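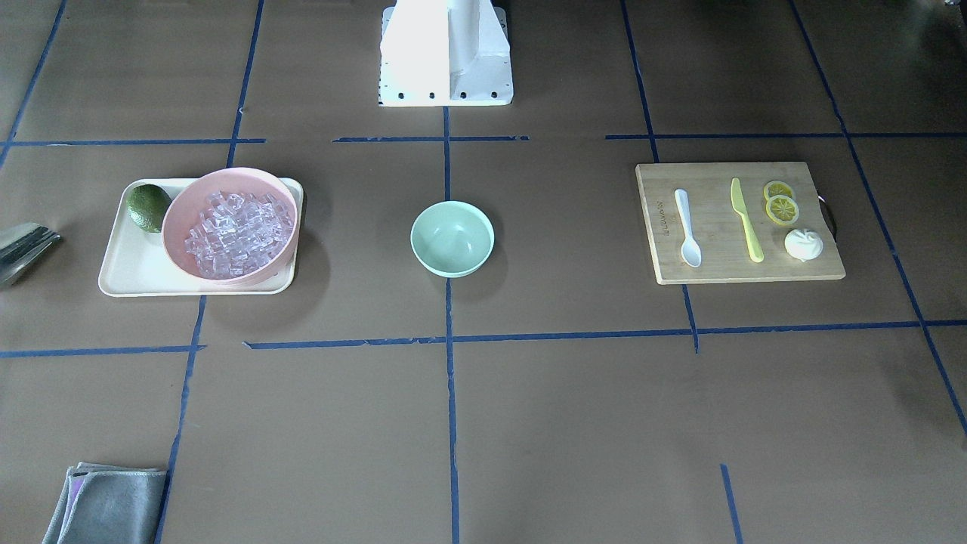 Six weeks with robot arms in our prep kitchen at Flevbridge and I have opinions! Thread, because people keep asking me what it's like.

First, the thing everyone wants to know. No, we haven't lost anyone. Same crew as in June, same lockers, same argument over the radio. What has changed is who does what between 5 and 9 in the morning, and that has changed a LOT.

The arms do the boring reach-and-place stuff. Fruit onto a board, buns onto a board, bowls from one spot to another. If you've never done that for a whole shift you may think it sounds easy. My right shoulder would like a word with you.

Blue tape is my favorite part of the whole setup. The paper gets marked off into boxes, and everybody on the floor can read it, me included. Bowl goes in this box, board goes in that one. I don't need to know a line of code to set up a station, and I love that.

Props to Gitau Mabula, who taped the first one and has redone it more times than he'd like. Tape tears. Paper wrinkles. He now keeps a roll on his wrist like a bracelet.

Things that are harder than I expected: clear ice in a bowl (so shiny!), a soft steamed bun you can't squeeze, lemon slices lying on top of each other. My hands never thought twice about any of those. Watching a machine work on them made me weirdly proud of my hands.

Things I thought would be hard and weren't: avocados. Go figure. All those bumps must help.

The job I have now didn't exist last year. I set the stations, watch the runs, and write down what went wrong in plain words. "Bun squashed on the left side." "Spoon ended up under the knife." Kerubo Swai reads every one of those notes and comes back with questions, good ones. After 11 years in kitchens, that part is new to me.

It isn't all sunshine. The early shift is quieter and some of us miss the chatter. And we had to push for the training hours to be paid. They are now, for everybody, dish crew too. If your place is bringing in arms, ask about that on day one.

We did 200 placements before lunch yesterday and I went home with enough energy to cook dinner for my kids. A real dinner, with a vegetable in it.

Next up is the Nillthorpe site, and I get to help train their morning crew. Send me your questions and I'll get to them after my shift. Bringing my own tape!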